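Eggplant, and other things that sulk in the fridge

Eggplant hates the cold. Keep it on the counter, out of the sun, and cook it within 2 days. Look for glossy skin and some weight for its size. If a thumbprint stays dented, leave it for someone you like less.

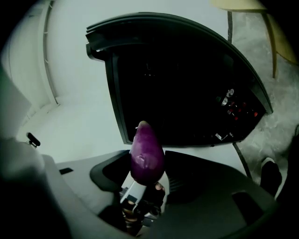

Tomatoes

Stem side down on a plate. I chilled mine every January for 22 years and blamed the store.

Basil

Glass of water, like flowers. It will die anyway, but later.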